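Home Explore Notifications Messages Lists Profile More

October 15, 2026

Thread on our fall project for the robotics class at Nornach. A few people asked what we do in there besides wait for parts, so I'll write it up while I have the notes open.

The class project is called Buvel. The goal is to get a two-arm robot to fold a towel. We don't start with the robot. We start with people holding grippers in their hands, doing the fold the way we want the arms to do it later.

There are 3 of us on the towel team. Another team got cups and another got drawers. Everyone wanted cups. Cups don't change shape when you pick them up.

We had 8 weeks from the day the teams were set in September. The first week went to reading and to arguing over what counts as a folded towel. Our rule now says the edges line up and no corner is tucked under. A person checks it by looking. We talked about doing the check with software and dropped it.

The hand-held grippers are simple to use and hard to use well. Your fingers can feel a second layer of cloth. Through a gripper you mostly can't. You close on what you think is one edge and find you have both, or you have air.

So most of our practice is on one move, which is picking up the far edge with both hands and bringing it back over the towel.
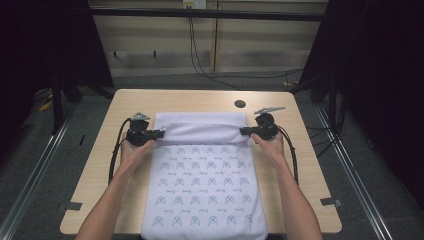
Two hands have to agree on this move, and that's where most of our bad takes come from. If the left side gets ahead, the cloth turns on the table and the print goes crooked. We tried a solid white towel in September and it was hard to tell how far off we were. With the printed one the back side is plain and the rows of blue drawings are on the front, so when the far edge is turned back you get a white band across the top and you can compare it with the rows under it. A slanted band means we start over. I'd recommend a printed towel to any team doing this.

Other things in our notes, in no order.

Cables. They need slack before you start. I set mine out to the sides on the tabletop before every take, and I still check them when I should be looking at the towel. If a cable gets under your forearm you feel a small tug in the middle of the reach and your hand corrects for it. Then the correction is in the recording too.

Sleeves. Roll them up or wear short ones. Mine dragged a corner once and I didn't notice until playback.

Speed. Slow is good up to a point. If you go too slow the cloth sags between your hands and you end up setting down a wave. We settled on a pace where you could say the step out loud as you do it. For a while we did say the steps out loud, until the drawer team asked us to stop.

Starting position. We put the towel down a little differently each time on purpose. Our first 19 takes all started from the same spot, very neat, and our instructor said they were close to useless for training. She was right. We kept them for checking the setup and recorded a new set.

The recordings go into Flemiseo, which is the program the class uses for sorting and labeling. You mark where each grasp begins and ends. It's slow work. One person labels, one checks, and we trade. My opinion is that labeling taught me more than recording did. You find out how often you close the gripper early.

The second hard thing is the pinch. A flat grab on the towel slides off. You need to come down with the jaws open, close, and bring up a small ridge of cloth between the tips. Too small and it slips out when you pull. Too big and it takes a chunk of the next layer with it. 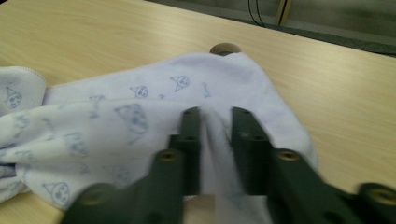
A pinch of towel between the fingers, gripper's view.

I like looking at takes from this low angle. From the head height you see two hands and a towel and it all seems fine. Down here you see the pleat standing up between the fingers and you can judge how much cloth is in it. You also get party hats. The little faces on our towel wear them, and after enough hours of labeling I have a favorite.

We now write "pleat" in the notes when the pinch has a clear ridge and "slide" when it doesn't. Before that all three of us had our own words for it and the labels didn't match. If you're starting a project like this, agree on the words the first day.

Somebody asked if we could use a stiffer cloth. We could. A dish cloth with a tight weave would be easier. The assignment says towel, and ours is soft, so every pinch comes out a bit different. I've stopped minding.

We meet in the Lykkegaard building, ground floor, carpeted room. The carpet is good for your feet if you stand at the table a long time. The room is shared, so sign up early in the week.

What's left is a second towel in a different size, more takes that start from a bunched-up pile, and the write-up. The pile is the part I'm least sure about. With a flat towel you know where the edge is. With a pile you have to go looking for it, and all 3 of us look in a different way. One of us shakes it out. I pull one corner until I see a hem. We haven't decided whether to pick one method or record both.

Then the arms get their turn. I don't have a guess about how that will go, and I'd like to see one full fold before I make one.

If your class has done cloth with hand-held grippers, I'd like to hear how you handled the pile. Replies are open. I'll add to this thread after the next session if there's something to add.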